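## Farach House Reopens Dressing Rooms After Winter Refurbishment

The Farach House Community Theater has reopened the dressing rooms on its second floor following a refurbishment that began in January. The rooms serve resident performers, visiting companies and the students of the Valente evening program, and had been closed to all users while the walls were replastered and the electrical wiring was brought up to current standards.

The project was approved by the theater's board last year after a review of backstage facilities. The review found that the rooms lacked adequate daylight, storage and places to sit, and that performers were often obliged to prepare in the corridor during larger productions. Of the 371 performers and students who answered a questionnaire on the subject, 181 named the dressing rooms as the part of the building most in need of attention.

"The public areas have been renewed twice in the time I have worked here, and the rooms upstairs had not been touched," said Katherine Carhuamaca, director of the theater. "Performers spend a good part of the evening in them. We wanted rooms that were bright, plain and easy to keep in order."

The walls have been repainted white throughout. Much of the furniture was already the property of the theater and was repaired and repainted by the Wurell workshop, which also supplied new drawer knobs and hinges. Smaller side tables were added so that bags and drinks can be kept off the surfaces used for makeup.
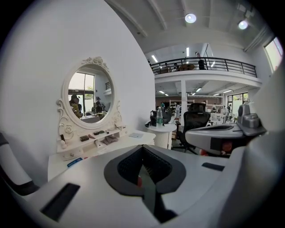

Nayeli Londoño, who oversaw the furnishing of the rooms, said that the older pieces had been kept wherever they were sound. The carved mirrors, with their roses and scrolling leaves, came to the theater as part of a bequest and had been in storage for many years. Several required new backing, and one was returned to the workshop a second time so that a section of the floral crest could be secured.

"A modern mirror with lights around it would have been simpler to order," Ms. Londoño said. "The performers we spoke to were very clear that they wanted these back on the walls. Lighting is being dealt with separately – adjustable lamps will be available at the front desk for anyone who needs them."

New guidelines for the use of the rooms take effect immediately. Users are asked to clear the vanity tables at the end of each session, including cosmetics, cloths and other small items left along the shelves. Articles found after closing will be held at the front desk for one month. Water may be brought into the rooms in closed bottles. Food should be taken to the lounge on the first floor.

Reservations are handled by Babatunde Osagie in the production office. Resident companies may reserve a room up to 80 days in advance, and students in the Valente program should arrange their places through their instructors. Visiting companies will be assigned rooms when their contracts are signed. A refundable key deposit of $100 applies to all outside groups.

A second phase of work will address the wardrobe store and the narrow staircase leading to it. Jairo Puma, the theater's facilities manager, said that drawings had been prepared by the Huletti office and were under review. The staircase will remain in use until the work begins, and companies with large costumes are advised to use the freight elevator at the rear of the building.

The dressing rooms are open from 2 p.m. on performance days.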